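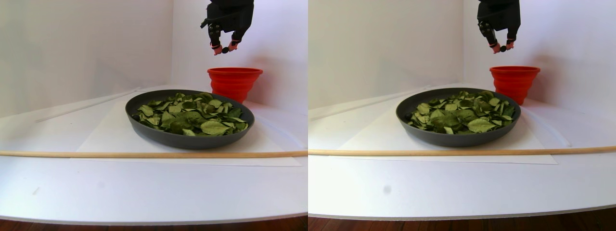
Leaves in the wide gray pan, red folding silicone piece behind, dowel in front.

Every May somebody writes in to say we should all be drying our own herbs and keeping them in something that folds. This year it was Corrado De Luca, and he was so sure of himself that I gave it a corner of the table and a sheet of white paper.

I have my doubts about the folding part. Collapsible silicone is sold as the answer to a crowded drawer, and the Ferham catalog gives it a whole spread. Fine. But a drawer is crowded with what you already own, and one more thing in it, flat or not, is one more thing. Mine also picks up the smell of whatever touched it last, and the ridges are a pain to wipe out. Italo Ferri swears by a rolled sheet of paper for getting leaves into a jar, and I haven't found a reason to argue with him.

The shallow dish I'll defend. Spread dried leaves out wide and you can see what you have — the curled ones, the pale ones, the ones that should have gone in the compost. Tip them straight from bag to jar and you see the top inch. 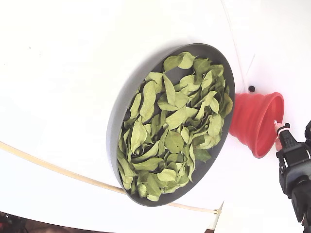 Dried leaves up close, veins and all.

As for Corrado's claim that home-dried keeps its flavor for 16 months, I'd like to taste it first. Hằng Khổng did a batch last year and says hers had faded well before that, and she keeps a darker cupboard than any of us. Crush a leaf and smell it. If you have to think about whether it smells of anything, use two in the pot or throw the lot out.

Beca Jarman is taking jars for the herb swap again, clean ones with lids that fit. Please write on the label what's inside and the month you dried it. "Green, nice" was no help to anyone last time.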